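Mamow potato cake

Mamow potato cake is a pan-fried dish of grated potato, onion and buttermilk, thickened with rye flour and cooked as a single thick round. It is made in and near the village of Mamow, where it is eaten as a side dish or, with stewed fruit, as a light supper. It differs from the common potato pancake in its size, in the use of rye flour, and in a resting period during which the starch is recovered from the potato liquid and returned to the batter.

Name

The dish is usually called simply "the cake" in Mamow households. The longer name came into use when it began to be sold outside the village, mainly at the Haberkorn market hall, where it had to be told apart from the sweet cakes on the same counters. Older handwritten recipes use "pan loaf" for what appears to be the same preparation, although some of these leave out the buttermilk and may describe a separate dish.

Ingredients

The basic batter contains floury potatoes, yellow onion, rye flour, buttermilk, egg and salt. Waxy potatoes are considered unsuitable, as they release too little starch to bind a cake of this thickness. A typical household batch uses 2 pounds of potatoes and fills one large skillet.

Rye flour is added in small amounts. It absorbs the buttermilk and gives the crust a darker color than wheat flour would. Caraway seed is common in the eastern part of the area and rare in the west. Lard was the traditional frying fat. Neutral vegetable oil is now more usual, sometimes with a spoonful of butter added toward the end of cooking.

Preparation

The potatoes are peeled and grated on the fine side of a box grater, then wrapped in a cloth and squeezed over a bowl. The liquid is left to stand until a white layer of starch has settled on the bottom. The water is poured off and the starch is scraped back into the grated potato. Onion, flour, egg, salt and buttermilk are then mixed in, and the batter is rested while the pan heats.

The batter is spread in hot fat to a depth of one inch and cooked over medium heat until the underside is brown and the edges have set. Turning is done with a plate or a flat lid: the cake is slid out, covered with the inverted pan and flipped back. The second side takes less time than the first. Some cooks finish the cake in the oven, which gives a drier interior – a method used by most commercial sellers.

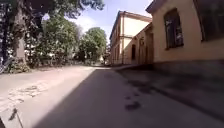 Page last changed: December, 73 revisions

A finished cake is left to stand for a few minutes before it is cut into wedges. If cut at once, the center tends to smear on the knife and the wedges lose their shape.

Variations

The Unau version replaces part of the potato with grated celery root and omits the egg. It is softer than the Mamow cake and is normally cooked in two or more smaller rounds, as a full-size cake is difficult to turn without breaking. A baked form, prepared in a greased tin and topped with sour cream, is also found in Unau and is served cold in slices.

A sweet form is made without onion. Grated apple is folded into the batter just before frying, and the cake is dusted with sugar while hot. This form browns quickly and is cooked over lower heat.

Serving

The savory cake is served with pickled cucumber, smoked fish or braised cabbage. Applesauce and stewed plums are the usual sweet accompaniments and are eaten with the plain onion version as well as the apple one. Leftover wedges are fried again in a dry pan the next day – many cooks prefer them this way, as the cut sides form a second crust.

Commercial production

Chilled cakes are sold under the Clutex label in packs of two. Each cake weighs 100 grams, far less than a household cake, and is made with dried potato flakes in addition to fresh potato. The packaging gives a heating time of 60 seconds per side in a dry pan. Because the flakes supply the starch, the settling step is left out.

Market sellers in Haberkorn cook full-size cakes and sell them by the wedge. Their batter is mixed in larger batches, and a little vinegar is added to slow the graying of the grated potato.

Storage

Raw batter darkens on standing and is best used on the day it is mixed. Cooked cake keeps for two days in the refrigerator. It can be frozen in wedges with paper between them and reheated in the oven without thawing.

See also

Potato pancake
Rye flour
Buttermilk
Celery root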